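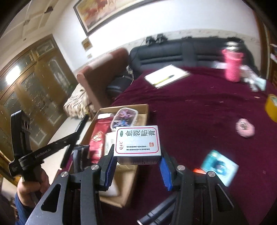

A small medicine carton held between the fingertips of a hand-held gripper during a tabletop recording session.

Onis opens home recording program for robot learning

February 2025

Onis is delighted to announce the start of Preltideck, a new program that gathers examples of everyday household handling and uses them to teach a learning system how to pick things up, move them and set them down again. The first recordings are being made in lived-in homes, at ordinary tables, using grippers that a person carries in each hand.

The program has been a long time in the planning, and the team could hardly be happier to see it under way. Preltideck will run in 6 homes to begin with, and each home will contribute 100 recorded tasks before the end of June. Every task is done by hand, from start to finish, by someone who has been shown how to work the grippers and then left to get on with it.

The approach is simple to explain. A person holding a gripper already knows how to tidy a table. They know to turn a carton a little before lifting it, to go in from the side when a packet is lying flat, and to slow down near anything that might tip. When they do the job through a pair of gripper fingers, those habits are recorded in a form that a robot with similar fingers can learn from. There is no robot arm to ship, bolt down or program, and a session can be set up on a dining table in the time it takes to boil the kettle!

Homes were chosen over a laboratory bench for good reason. Earlier work at Onis used a plain grey bench and a fixed set of blocks and cups, and the system that came out of it did very well on plain grey benches. Put the same blocks on a tablecloth with a few folds in it, and things became much harder. Fabric shifts, shiny wrappers throw the light around, and real clutter has a way of hiding half of whatever you are reaching for. Preltideck is built around exactly that sort of clutter – tape, pens, notepads, packets, bottles and the little boxes that collect in every household.
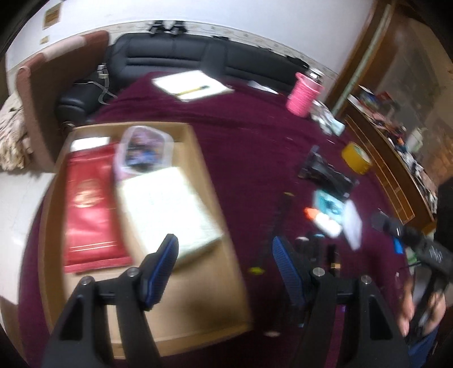 Sorting into a shallow tray is one of the first tasks in the program, and it has quickly become a favourite with the people doing the recording. The instructions fit on a single card. Start with the fingers open and clear of everything, choose an item, bring it to the tray, let go and come back to the open position. The order is left entirely to the person, and so is the route. One will clear the nearest things first and another will go straight for the awkward ones at the back, and the learning system benefits from seeing both.

Sessions are kept to 80 minutes, including breaks. Hand-held grippers are light, but holding one steady is still work for the wrist, and recordings made by tired hands are noticeably jerkier. Fumbles are kept as well as clean runs. A dropped packet followed by a second attempt is a wonderfully useful thing to learn from, and recorders are asked to carry on as they normally would.

Onis is working on the program with two partners. Charpentier is handling training and scheduling for the people who make the recordings, along with the written consent that every household gives before a session is booked. Clumeck is responsible for checking and labelling. Its reviewers watch each recording through, mark where a grasp begins and ends, and set aside anything that shows private papers or a family photograph. Households may ask for a recording to be withdrawn at any stage before labelling is finished.

The recordings will be used in 3 rounds of training. The first will cover single objects on a table, the second will bring in trays and containers, and the third will deal with tasks that need both hands, such as steadying a box with one gripper while filling it with the other. Results from each round will be shared with the partners, and the list of household tasks will be revised as the team learns where the system struggles.

Objects with odd labels, soft sides and unfamiliar packaging are especially welcome. Recorders are encouraged to use whatever is already in the cupboard, and to rearrange the table between tasks so that no two recordings start out the same.

Further homes will be invited to take part once the first recordings have been checked. Households with pets, small kitchens or very full tables are warmly encouraged to put their names down.

Recent news from Onis
Preltideck task cards: what goes on them and what stays off
Onis and Clumeck agree on a shared labelling guide
Looking after finger pads between sessions
Charpentier adds evening training for new recorders
From grey bench to dining table: a year of grasping tests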